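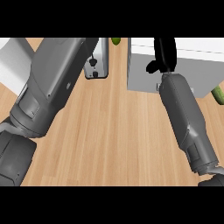

Inger Thygesen holds that household robots are ready now, and that the only thing missing is a price people will pay. Her evidence is a demo from Lukix in which a machine tidies a kitchen in simulation. I have read the same results and would wait.

The figure everyone repeats is 92 percent. It covers single grasps, started from a good position, with a known object. A chore is a chain of grasps. Putting away what is left out after breakfast can take 17 of them, and at 92 percent each the whole chain succeeds less than one time in four. A dishwasher with that record would go back to the store.
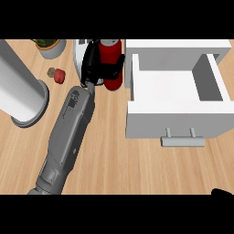
Page last changed: 2020-09-29

Gripping a canister is the easy part. The arm must also carry it past whatever stands nearby, decide where it belongs and let go without tipping it. Simulated friction is kind to all of this – real cans have dents and sticky sides.

The shop floor is further along. At Grulholm, two arms load one part into one fixture, and a person clears jams. The work was rearranged to suit the machine. A kitchen is rearranged by whoever cooked last.

I would buy one when it can finish the same chore on 5 days in a row, in a house its makers have never visited.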